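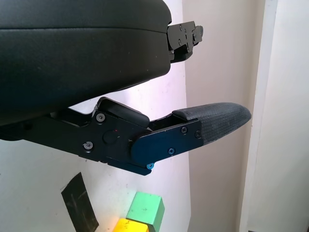 *Fig. 1 - stacked metal plates, small screws*

## Week 10: joints that come apart

Reading: Sawatzky handout, p. 83. Skip the Gillwood chapter, too old.

- Screw = clamp. Friction between the parts carries most of the side load, shank shouldn't have to
- Preload!! Tighten -> screw stretches a tiny bit -> pulls parts together. Too little and it works loose, too much and it yields
- Thin plate: few threads engaged, strips easy. Use a nut or a threaded insert
- Vibration - threadlocker, lock nuts. Split washers dont do much
- Rivets, glue, welds = permanant, cover next week

**Problem 17:** skip part c, typo in the torque value.

Lab moved to room 213, bring your own hex keys. Thérèse has the sign up sheet. Reports due Sunday night, one per pair, units on everything please.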